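The low cabinet, part two: what goes in the drawer

Posted April 12, 2020

Part one covered getting the cabinet level. Keir Laing asked in the comments whether I ever decided what to keep in it, so these are my notes on the long drawer.

The cabinet is a Vorberg, white gloss, one wide drawer directly under the top. I bought it secondhand in January from Rima Tannous, who was moving out to Lultdale and did not want to carry it down three flights. The drawer is wide and shallow. That shape is good for flat things and bad for anything that piles up, and my first use for it was clothing.
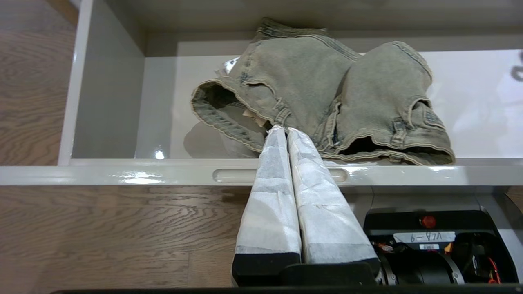 Denim shorts, unfolded. Volume is the problem, more than weight.

Shorts put in without folding take up far more height than they need. The waistband rides up against the back wall and the legs fill whatever is left. Folded once lengthwise and once across, the same pair lies flat and clears the underside of the top with room to spare. I tested this with the heaviest denim I own and the drawer closed without rubbing.

Lina Khasawneh's view is that a drawer in a living area should hold only one category of thing. I agree in principle. In practice the kitchen is short of shelf space, and some of the tableware has to live elsewhere.
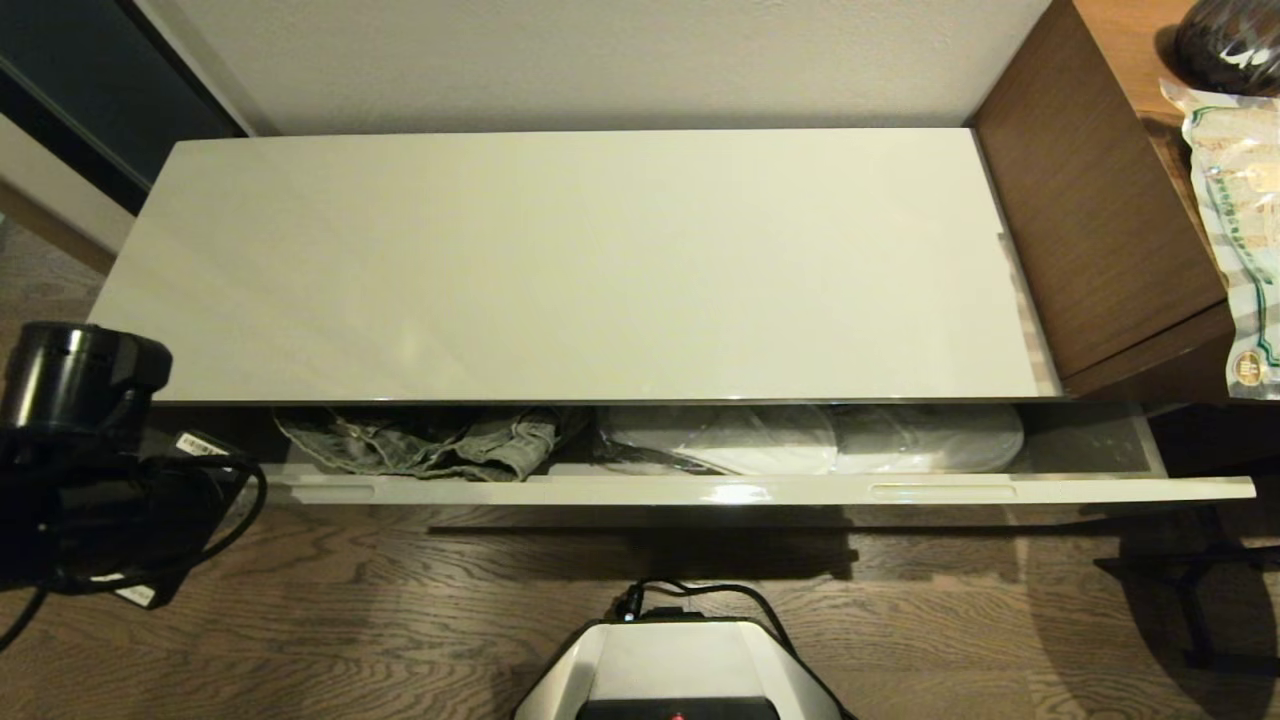 Plates and fabric can share a drawer if the plates can't slide. On a gloss floor they slide very easily, and a quick pull is enough to send them into the side wall. A strip of Wodport liner under the plates fixed this for me. Cut it slightly short of the full depth or the back edge curls up. The fabric end needs no liner.

The floor under the cabinet is the other half of the job. It is wood, with a strong wavy grain, and any grit on it gets dragged when the cabinet is shifted for cleaning. I sweep along the grain, then wipe with a cloth that has been wrung out hard.

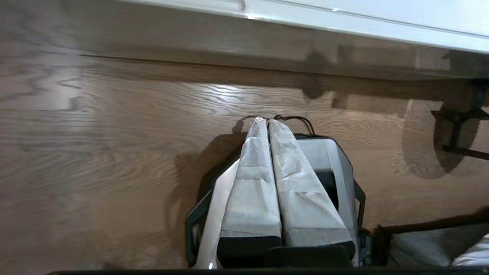
Felt pads go on after that, once the boards are fully dry. The adhesive on the first set I used failed after 7 weeks. The Hakim ones have a thicker backing and have not moved so far — I will report back if they do.

Last, travel things. I had hotel slippers, a hat and spare toiletry bags spread over several places, and Suha Bataineh suggested giving them one end of the drawer and leaving the rest clear.

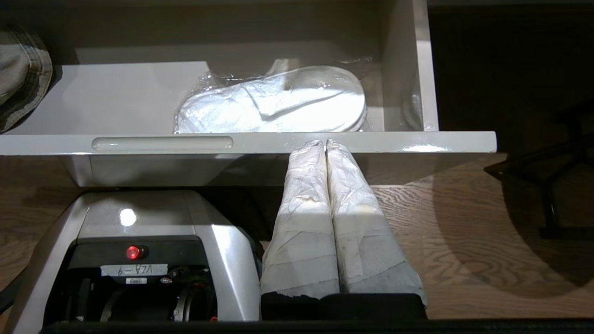
I leave slippers in their plastic until they are needed. The wrapping keeps the lint off white toweling, and a sealed pair can go straight into a suitcase. Hats should go in last, with nothing on top of the brim. Mine had a crease from a previous drawer that took steam and a mixing bowl to remove.

Still to do: the runners want a little dry lubricant, and the finger pulls collect dust along the lower edge. A cotton swab reaches it.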